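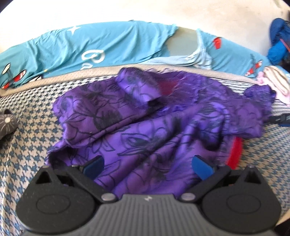

Wiremu Doolan
12th October
ok gripper maintenance thread bc three people asked and I'm not typing it three times

the handheld one. ribbed plate, two fat black housings, blue pads. been on cloth all week and it started chewing

symptom: closes fine on nothing. close it on a thin fold and one pad gets there first, cloth walks sideways, fold pops out. thick seams no problem. thin stuff forget it

first thing everybody does is swap the pads. I did too. new set from Vornora, in they went, exact same slip. so that was a lunch break gone

it was the pivot screws. the two big silver ones at the bottom of the linkage. right one had backed out a hair. you can't see it. you feel it, hold the fingertip and wiggle front to back. should be dead. mine clicked

so. order I do it in now:

power off, jaws open, wipe everything. dry brush first. lint packs in the recess above the plate and if you go in with a wet cloth you make felt. ask me how I know

check the little screws up at the top joints before touching the big ones. snug, don't crank. they're tiny and they strip if you look at them wrong

then back the big pivots all the way out, clean the old threadlocker off (toothpick, be patient), one small drop of new, back in. tighten till the arm stops falling under its own weight, then ease it off till it swings again. that's the spot. left and right have to FEEL the same, that matters more than any torque number

leave it overnight. I know. leave it

pads go on last. wipe the backing face w alcohol, press, hold, check both are sitting square before you walk off. one of mine was tilted and I only noticed wehn it was stuck down
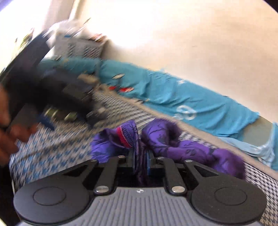 closed on a fold of the purple, pads face to face

that's the grab I test with. one narrow fold standing up betwen the pads. if the pivots are uneven the fold leans and slides out the low side

test is boring. pinch, lift a couple inches, hold, put down. move to another part of the cloth. repeat till you hate purple. use something wrinkly and slippery, a folded towel will pass a busted gripper every time

my log from the bad week: 275 grabs, 91 dropped. nearly all thin folds. I'd written "operator??" next to it. sorry to the operator (me)

after the pivots, first 3 tries on the thinnest hem I could find, all held. not a study. but it went from annoying to fine

Q from the replies, do I grease the linkage. no. grease + lint = paste. if it squeaks take it apart and clean it. the Chu manual says a dry lube once a season, I do it in December and otherwise leave it alone

also somebody asked about dust on the housings. cosmetic. brush it when you brush the rest. it's the joints you care about

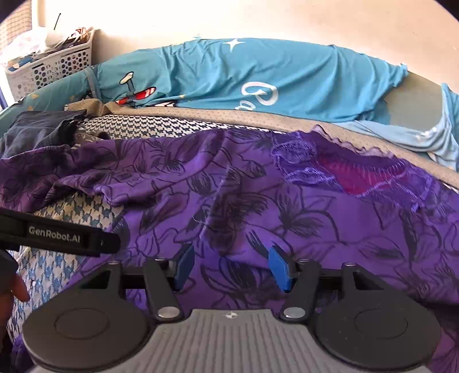
pads open over the purple print, strap on the left

strap check goes here too. if it's loose you squeeze harder to keep the thing steady, and then your close is different every time and you blame the mechanism. snug it before you log anything

spacing: open it all the way and look straight down the middle. both pads should sit the same distance off center. if one's lazy go back to the pivot on that side, don't bend the arm. a guy at Trukavville bent the arm

spares I keep in the bag: pads, pivot screws, top joint screws, threadlocker, brush, toothpicks. the Zunwood screw kit is ok but the heads are soft so use a driver that fits properly

mine's going back through the full wiggle check every 4 days for now. might stretch that if the threadlocker holds

will add to this when I do the other unit. that one has a differnt noise, more of a tick on opening. haven't opened it up yet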